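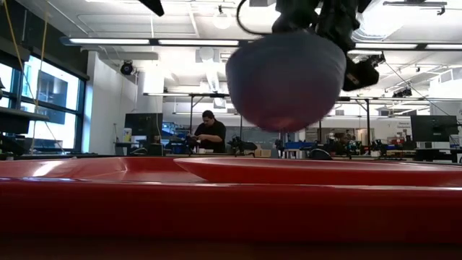
*Bowl in the gripper over the red tray, plate underneath.*

**To:** chores-and-machines list
**From:** Mwende Ogola
**Date:** July 2, 2022
**Subject:** Re: Re: Setting and clearing, are we there yet?

Replying to the question from April, quoted so people don't have to dig for it:

> I run the dish room at a staff canteen in Flultwood. We put out 70 trays at lunch. The Jutatari salesman tells me an arm could do the sorting by next year. I don't need it to be fast. I need it to cope when somebody leaves a fork in the wrong place. Has anyone on here tried it with ordinary dishes, and would you buy one now?

We have tried it with ordinary dishes, and no, I wouldn't buy one now.

Our numbers are small. We ran the Kirui arm through 62 tries at tray work: plate, bowl, cutlery, all from a discount store. It finished 40 of them with no help. A try counted as failed if a person had to touch anything, even to nudge a plate.

Bowls went better than I expected. A rim gives the fingers something to close on, and if the grip is a little off center the bowl usually still gets where it's going. Plates are harder because the edge is so low.

Flatware is where most of our failures came from. A fork flat on a table leaves very little to get hold of.

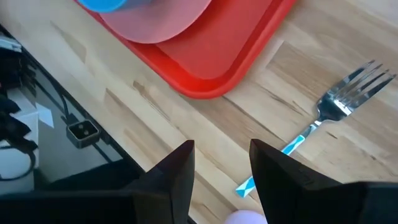
*Wrist view: fork on the bare wood, tray and pink plate beyond.*

When it was lying at an angle to the fingers, the arm had to turn the wrist first, and it often picked the wrong angle. Patterned handles seemed to make that worse, but I haven't tested that properly.

On cost, the Follix grippers we priced were 3865 for the pair, before the arm, the mounting or anyone's time. For 70 trays I'd keep the person and spend the money on a better rack.

Two things I'd ask the salesman:

- Will he run it on your own dishes, in your room, for a full lunch?
- What does it do after a drop? Ours stopped and waited for us.

If anyone has results with wet dishes, please post them. All of ours were dry.

Mwende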